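Notebook – Nuldale room, 4th November

Picked up from the July pages. Main job today was the whiteboard and what to do about it before the wall gets repainted. Side jobs: chairs, overhead light, marker stock.

The board has had the parts-flow chart on it since July and it is still the only complete copy. The version on the shared drive stops at the Aseo handoff. Everything after that was drawn straight on the board during the planning week and never typed up. I want it copied properly before anyone unscrews anything.

Went over the chart against the written procedure. Three things don't agree:

The chart sends returned parts back to incoming. The procedure sends them to a hold shelf first. I think the procedure is right, because incoming has no way of marking a part as already seen.

The chart has one check before packing and the procedure has two. The second check was added after the Ustell order and should be on the chart.

The limit for a split batch is 500 on the chart and 108 in the procedure. The old number came from the previous shelving. Use 108.

Haven't changed anything on the board yet. I would sooner copy it with the mistakes in and correct the copy, so that we have a record of what people were working from all summer. If you are in the room and feel like fixing it, please don't.

Tried tracing part of it onto the roll of layout paper. Slow, and the paper slides. Taping the top edge helps but the tape we have leaves a line. Gave up on tracing and went to plain copying by hand on grid paper, one section to a sheet. It takes 4 sheets. Sheets one and two are done and in the blue folder. The lettering is small in places and a few labels I had to guess at. Those have a pencil question mark next to them on the sheet – please go through and fill in the ones you know.

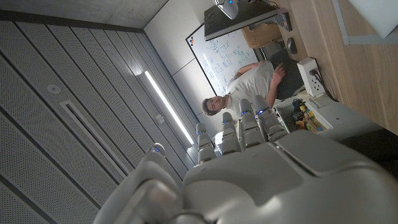 Glare is still a nuisance. With the overhead light on, reading from a chair means shifting around to get past the shine, and typing from the board is a pain in the neck after half an hour. Turned the light off and used the desk lamp from the side, which was better for reading and worse for writing. When the board goes back up I'd like to try it tilted forward slightly at the top. Two spacers behind the upper brackets should do it. Will cut them from scrap and see.

Measured for the new position too. Bottom edge of the frame to go at 88 cm from the floor. That leaves room for a low shelf underneath and a seated person can still reach the lowest row. Marked it on the wall in pencil, left side only. Needs the level before the right side gets marked, as the floor in there is not flat and measuring up from it will put the board crooked.

Chairs. One of the office chairs sinks when you sit in it for any length of time. Took it apart as far as the base and the gas lift is gone, so it's a replacement and not a repair. Put it by the door with a note on the seat. The others got their arm bolts tightened. The hex key for these is the 5 mm, and it is back in the drawer where it belongs – it was in the solvent cabinet.

Markers. Threw out the dry ones. We are down to a few blues and a single red. Before ordering the same again I did a wipe test with the Xavier markers on the spare board in the hall. Left overnight they came off with a dry cloth. The old ones needed cleaner and still left a shadow. They cost more but I would switch. Stay with blue for the boxes and lines, and keep red for changes only, otherwise the changes disappear into the drawing.

Cleaner is fine, most of a bottle left. Do not use the shop alcohol on the big board. It took the surface dull on the spare one in the corner where I tried it.

To do:
Sheets three and four of the chart
Fill in the penciled question marks
Type up the corrected chart and send to Aseo before the next call
Spacers for the upper brackets
Mark the right side with the level
Gas lift, check whether Ustell still carries the short one
Order markers

Board stays on the wall until all four sheets have been checked by a second person. Initial the corner of each sheet when you have done it.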